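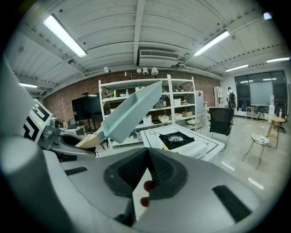
FOR IMMEDIATE RELEASE

January 31, 2020

Left-Turn Changes and Lower Speed Limit Coming to Route 2 at Larnen Road

KERNLEY – Kernley County Highway Department will begin work in February on a set of changes at the intersection of Route 2 and Larnen Road, where a county review counted 74 crashes over five years. Of those, 21 involved an injury to a driver, passenger or pedestrian. Two people died.

The project will give drivers on Route 2 a protected left-turn signal in both directions, extend the eastbound left-turn lane by 100 feet and lower the speed limit on the approaches by five miles per hour. The crosswalk on the north side of the intersection will be moved back from its present position so that people crossing can be seen by drivers turning right out of Larnen Road.

The intersection will stay open during the work, with lane closures outside the morning and evening rush. Drivers should expect delays.

"Most of these crashes happened the same way," said Trevor Hollis, county highway engineer. "A driver is waiting to turn left across two lanes, sees a gap, and misjudges how fast the oncoming car is moving. The hill on the west side makes that harder to judge. A separate arrow takes the guess out of the turn."

What the review found

The highway department began the review last spring after a collision between a delivery van and a passenger car sent three people to the hospital. Staff went through police reports, signal records and maintenance logs, and carried out traffic counts on weekdays and weekends while school was in session.

Left-turn collisions were the largest group of crashes, followed by rear-end collisions on the eastbound approach. Many of the rear-end crashes occurred when the left-turn lane filled up and waiting cars backed into the through lane. Drivers coming over the hill had little time to stop.

The review did not find that weather was a leading factor. Most of the crashes were in daylight on dry pavement. Speed was recorded as a contributing cause in fewer than half of the police reports, but the department's own measurements showed that many drivers on the westbound approach were going faster than the posted limit when the signal was green.

Pedestrian crashes were few. Both fatal crashes, however, involved someone on foot, and both took place at the north crosswalk after dark. Lighting on that corner was repaired last fall and a second street light will be added as part of the project.

Work schedule

The contractor, Bortolotti Paving, will start with the drainage and curb work on the south side of Route 2. This has to be finished before the turn lane can be lengthened. Crews will then move to the median, followed by the north side, where the new crosswalk ramps will be poured.

Paving depends on temperature and will not be done until the weather is warm enough for the asphalt plant to reopen. Until then, drivers will be traveling over temporary patches on the eastbound side and should slow down through the work zone. Fines for speeding are doubled when workers are present.

The new signal equipment will be installed last. The signal will be set to flash for part of one night while the old controller is taken out, and police officers will direct traffic during that time. The department will post the date on message boards on both approaches ahead of the switch.

The lower speed limit will take effect when the new signs go up. Kernley Police Department will issue warnings for the first two weeks and tickets after that.

Detours and access

No full closure of Route 2 is planned. Larnen Road will be closed to through traffic north of the intersection for a short period while the crosswalk is moved. During the closure, drivers headed to Rakent should use Mill Street and the county road past the fairgrounds. Trucks should stay on Route 2 and follow the posted truck detour, as the Mill Street bridge has a weight limit.

Driveways to homes and businesses will be kept open. Where work takes place directly in front of a driveway, the contractor will leave a notice at the property beforehand. Trash and recycling will be picked up as usual.

The bus stop on the northeast corner will be moved one block north for the length of the project. A temporary sign will mark the stop. School bus routes are not affected, but parents may find that buses arrive a few minutes later than normal in the afternoon.

Emergency services

Dorothy Pickering, director of emergency services for the county, said her office has gone over the plan with the fire department and the ambulance crews based in Rakent.

"Route 2 is how we get to the hospital from the whole east end of the county," Pickering said. "We asked for one lane to be kept clear in each direction at all times, and for the contractor to have someone on site with a radio. Both of those are in the plan."

The new signal will include equipment that lets an approaching fire truck or ambulance turn the light green in its direction. The intersection does not have this at present. Vehicles based at the Kernley and Rakent stations already carry the transmitters, which are used at other signals on the route.

Pickering asked drivers to pull to the right and stop when they see emergency lights, including inside the work zone if there is room. If there is no room, drivers should keep moving slowly until they reach a place where they can pull over.

Cost and funding

The project is paid for with state highway safety money and a smaller share from the county road budget. The county board approved the contract at its last meeting. No increase in property tax is connected to the work.

Nigel Ackroyd, who represents the Larnen Road area on the county board, said residents had been asking for a turn arrow for years.

"I have heard about this corner at nearly every meeting I have been to since I was elected," Ackroyd said. "People who live there go out of their way to avoid that left turn. I am glad to see it on the schedule, and I will be asking for the crash numbers again once it has been open for a year."

The highway department will report to the board on crashes at the intersection one year after the work is complete. It will also look at two other signals on Route 2 that have the same type of left turn and decide whether they should be changed as well. No funding has been set aside for those locations.

Public information meeting

An open house on the project will be held in February at the Larnen Road fire hall. Engineers and the contractor will be there to answer questions, and drawings of the new layout will be on display. There will be no formal presentation, and people can come and go at any time during the evening. The date and hours will be posted at the county building and on the county website.

Written comments may be dropped off or mailed to the highway department office in Kernley. Owners of property next to the intersection will get a separate letter with the name of the inspector assigned to their side of the road.

Anyone who needs an interpreter or help getting into the building should call the highway department before the meeting.

Media contact:
Jamie Cheetham
Public Information Officer
Kernley County Highway Department

###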